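Kit money: where we've got to

Quick one before the December shutdown. Budget for the two-arm bench is nearly sorted — not quite. Jairo Correa has been through the quotes twice and the short version is:

Arms. No new ones this year. We keep the pair we have and spend on what wears out.

Fingers. Quote from Pilby, 14 sets at 80 each. Wetia came in cheaper but wanted payment up front and couldnt give a delivery date. Going with Pilby unless anyone shouts.

Cables. 293 set aside for clips, trunking and a few longer leads. Please measure before you ask for a length, last time we ended up with a drawer of short ones.

Service cover. Still waiting on Jilo. Their first offer was for one arm only, so its gone back.

Paper cups, cans, other bits for the sorting trials — these come out of the small purchases pot now, not the kit line. Keep recipts.

If your team needs bench time after the new year, tell Jairo by 4pm on the last working day. Hours go in the same plan as the spend, so late requests will wait for the spring round.

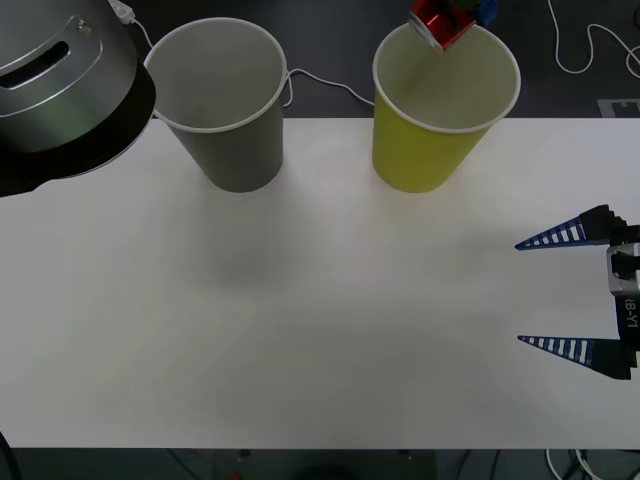

Sorting bench, grey and yellow-green cups at the back, striped gripper fingers on the right.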